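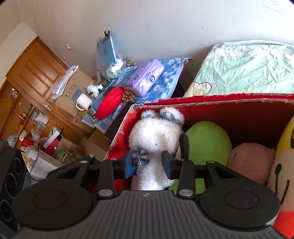 White bunny, blue plaid ears and bow, at the red-lined box.

Thursday, Bikville

Soft toy sort, box 18. The rim is torn down to the cardboard and won't take another trip to the store room. Move everything into a new one and keep the old label.

Bunny entered as 753. Fur is shaggy, so brush before weighing. Check the stitching where the bow meets the neck. Lime-green round one, pale pink ball and yellow smiley still to be tagged. Put the pink under fleece, not fur, Sunita had it wrong on the Petura sheet.

Mint quilt on the bed belongs with the bedding lot, please don't tag it with the toys.

Sunita Saxena has the spare labels. We're down to 24, so I've asked Tisano for another roll in the same colour. Start box 19 after lunch.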